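Speaker notes - "What the Brochure Leaves Out: Living at Astow"
Small hall, November. Aim for 23 minutes, leave the rest for questions. Water on the left side of the lectern this time.

OPENING
Wait for the chairs to settle. Ask who has visited a cohousing site before. Ask who has lived in one. The second group will be smaller and sit nearer the exit.

Say who we are: 13 households, one shared house, one garden, one driveway that we've discussed more than any other strip of gravel in the county. We own our homes and share the rest. Separate kitchens. People always want to know about the kitchens, so get it in early.

HOW IT STARTED
Three of us around a table with a map and a lot of confidence. We thought land would be the hard part and people would be easy. Pause here.

The first site fell through over drainage. The second, at Ultell, fell through over us. Half the group wanted to be near a train and half wanted goats. Don't do the long goat version. It took nine minutes last time and the host began stacking cups.

We lost several families between Ultell and Astow. Say this plainly. They were good people and some of them still come to the summer supper.

Slide.
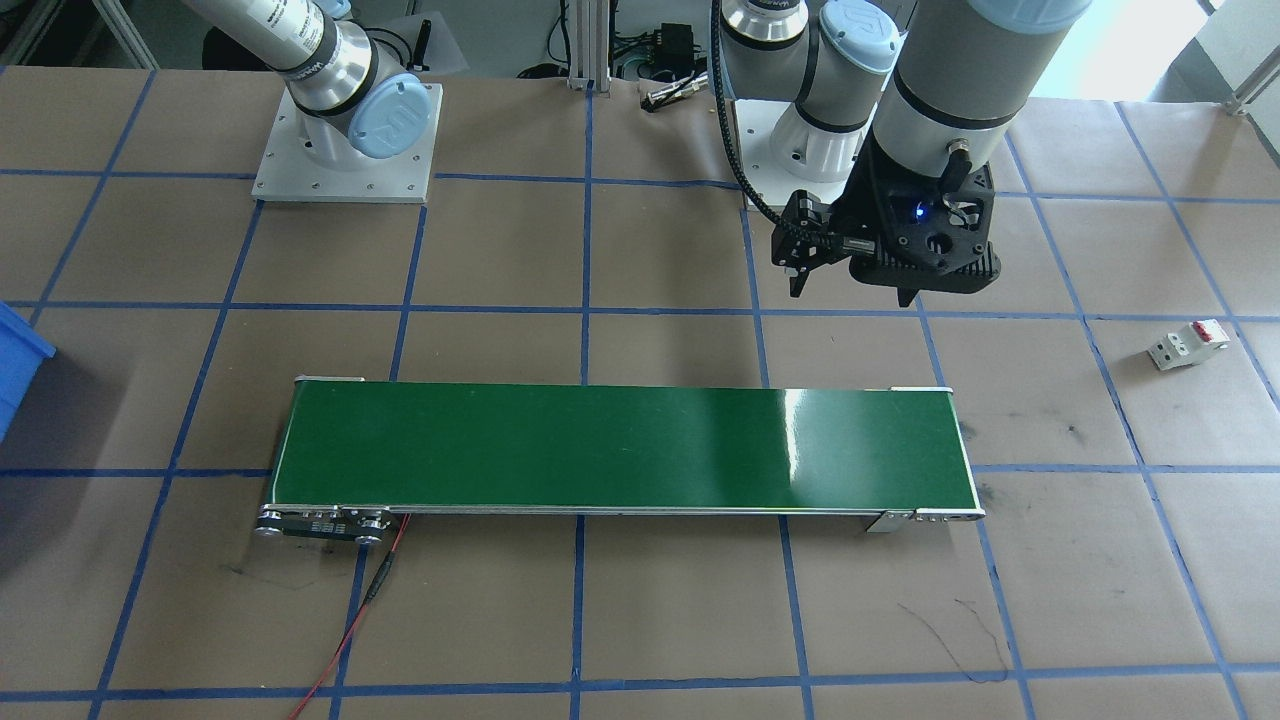 Conveyor on the papered table, blue tape grid.

MONEY
Keep it short, they'll ask anyway. Everybody pays a monthly share for the common house, the roof fund and insurance. The share is set by home size. We tried setting it by income and spent a winter learning how differently people define income.

The roof fund is boring and I would defend it with my life. If anyone here is starting a group, start the roof fund before you choose the paint.

MAKING DECISIONS
We use consent, which means you don't have to love a proposal, you only have to be able to live with it. Explain the difference between an objection and a preference. I have lived there for years and still mix them up when the subject is lawn height.

Meetings end at nine in the evening. We used to let them run until we agreed. People agreed to all sorts of things at eleven at night, and then we had to meet again to undo them.

Mention Turnutel, our shared calendar and chore list. Named after a typing mistake and kept because changing it would have needed a meeting. It holds the guest room bookings, the cooking turns and, for reasons lost to history, one recipe for lentil soup.

Slide.

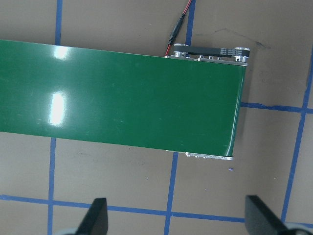

Green belt, with the pulleys and toothed timing belt at the far end.

SHARED MEALS
Two a week, up to 40 plates on a good night. You cook when it's your turn, and the rest of the time you just walk in and eat. This is the part I would miss most. It's also where I learned that a person can be deeply committed to community and never once wash a ladle.

If the room is warm, tell the one about the double-booked cook and the two vats of chili. If the room is cold, skip to privacy.

PRIVACY
You can close your door. We have a custom that a person sitting on their front step is up for a chat and a person sitting out back is left alone. New members pick this up in a month or so. Dogs never have.

QUESTIONS THAT WILL COME UP
Is it a commune? No. Smile while saying it.
Can we bring kids? Yes, please, the swing set is lonely.
What happens when somebody wants to leave? They sell their home on the open market, and the buyer comes to two dinners and a meeting first. Some buyers find the meeting helpful in making up their minds.
Is there a waiting list? Yes. Sign-up sheet by the door, print clearly.

Thank the hosts. Collect the clicker. Don't leave the adapter behind again.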